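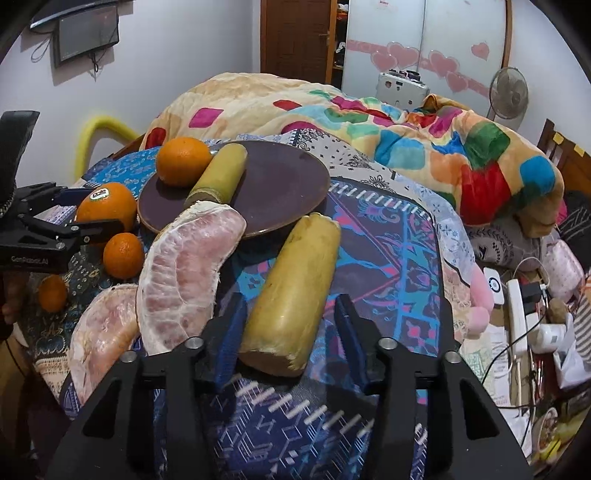 무늬 침대보 위의 과일을 대상으로 한 손잡이형 그리퍼 실습. 갈색 접시와 오렌지, 껍질을 벗긴 사탕수수 토막, 포멜로 과육이 놓여 있다.

에스트스테드 조작 실습 연구회(영어: Eststead Manipulation Practice Society)는 에스트스테드 공과대학 소속 학생들이 운영하는 로봇 조작 분야의 학술 동아리이다. 손잡이형 두 손가락 그리퍼를 이용한 시연 데이터의 수집과 정리, 모방 학습 정책의 훈련을 주된 활동으로 한다. 교내 정규 동아리로 등록되어 있으며, 연례 학생 경진 대회인 린도텔 챌린지에 참가하고 있다.

개요

연구회의 활동은 가정 환경에서의 물체 파지와 재배치에 중점을 둔다. 회원은 전공에 관계없이 모집하나, 기계공학과와 컴퓨터공학과 재학생의 비중이 높다. 활동은 학기 단위로 편성되며, 각 학기는 기초 교육, 과제 설계, 시연 수집, 평가의 순서로 진행된다. 명칭의 '조작'은 영어 매니퓰레이션(manipulation)의 역어로, 로봇이 물체를 잡고 옮기는 동작 전반을 가리킨다.

연혁

연구회는 교내 로봇공학 개론 수강생들이 조직한 독서 모임에서 출발하였다. 초기에는 논문 강독과 시뮬레이션 실습이 활동의 전부였으며, 실물 장비를 이용한 실습은 학과의 기자재 대여 제도가 마련된 뒤에 시작되었다. 이후 시연 수집 활동의 비중이 점차 커지면서 현재의 명칭을 채택하였다. 강독 모임은 별도의 분과로 존속하고 있다.

주요 활동

기초 교육

신입 회원은 첫 달에 그리퍼의 파지 자세, 손가락의 개폐 속도, 카메라 시야의 확보에 관한 교육을 이수한다. 교육 과정에는 양손 시연이 포함되며, 한 손으로 대상을 고정하고 다른 손으로 옮기는 동작을 반복하여 익힌다. 수료 기준은 학기 초에 배포되는 실습 요강에 명시된다.

시연 수집

시연은 실험실 작업대와 주거 공간에서 나누어 실시한다. 주거 공간에서의 실습은 침대, 식탁, 선반과 같이 높이와 표면의 성질이 서로 다른 장소를 대상으로 하며, 생활용품을 치우지 않은 상태에서의 수집도 허용된다. 한 회의 시연은 그리퍼가 대상에 접근하는 시점부터 물체를 놓고 물러나는 시점까지로 정의한다. 대상에서 벗어나거나 물체를 떨어뜨린 시연도 삭제하지 않고 실패 표지를 붙여 보관한다.

과일 과제

과일 과제는 연구회가 12월 실습 기간에 운영하는 과제군이다. 둥근 과일, 원통형 줄기, 껍질을 벗긴 과육을 함께 다루도록 설계되어 있으며, 물체의 형태에 따라 접근 방향과 손가락 간격을 달리하는 능력을 기르는 데 목적이 있다. 오렌지는 크기가 다른 것을 섞어 사용하고, 사탕수수는 길이가 다른 토막을 비스듬히 놓아 손가락의 방향을 줄기에 맞추도록 한다. 포멜로는 눌림과 찢어짐이 평가 항목에 포함된다. 접시에 담기와 접시에서 꺼내기는 별개의 과제로 기록한다.

자료 관리

수집된 시연은 회원들이 작성한 관리 도구 클라케오(Clakeo)에 등록된다. 클라케오는 과제명, 장소 유형, 대상 물체, 성공 여부를 항목별로 저장하며, 시연자와 검수자를 다른 사람으로 지정하도록 되어 있다. 12월 실습 기간의 등록 목표는 시연 2000회였으며, 검수를 통과하여 최종 등록된 시연은 1732회이다. 검수에서 제외된 시연의 주된 사유는 손에 의한 대상 가림과 두 그리퍼 사이의 시각 동기 오류였다.

등록된 자료는 교내에서만 열람할 수 있다. 주거 공간에서 수집한 자료는 해당 공간 사용자의 서면 동의를 거치며, 개인 정보가 드러나는 문서나 화면이 포함된 구간은 검수 단계에서 가림 처리한다.

경진 대회

린도텔 챌린지는 학생 팀을 대상으로 하는 로봇 조작 경진 대회로, 정리 부문과 식재료 부문으로 나뉜다. 연구회는 두 부문에 각각 팀을 구성하여 출전하며, 과일 과제의 자료는 식재료 부문의 정책 훈련에 사용된다. 식재료 부문에서는 사전에 공개되지 않은 물체가 제시되므로, 출전 팀은 훈련에 쓰지 않은 과일을 별도로 정하여 예비 평가를 실시한다. 예비 평가의 기록은 다음 학기의 과제 설계에 반영된다.

조직 및 시설

연구회는 교육부, 수집부, 학습부의 세 부서로 구성된다. 교육부는 신입 회원의 실습을, 수집부는 장소 섭외와 장비 대여를, 학습부는 정책 훈련과 평가를 담당한다. 정기 모임은 교내 샤오관(Hsiao Hall) 2층 실습실에서 열린다. 장비는 학기 말에 학과로 반납하며, 방학 중 사용은 별도의 신청 절차를 따른다.

같이 보기

모방 학습
로봇 말단 장치
린도텔 챌린지

이 문서는 2025년 1월 11일에 마지막으로 편집되었다.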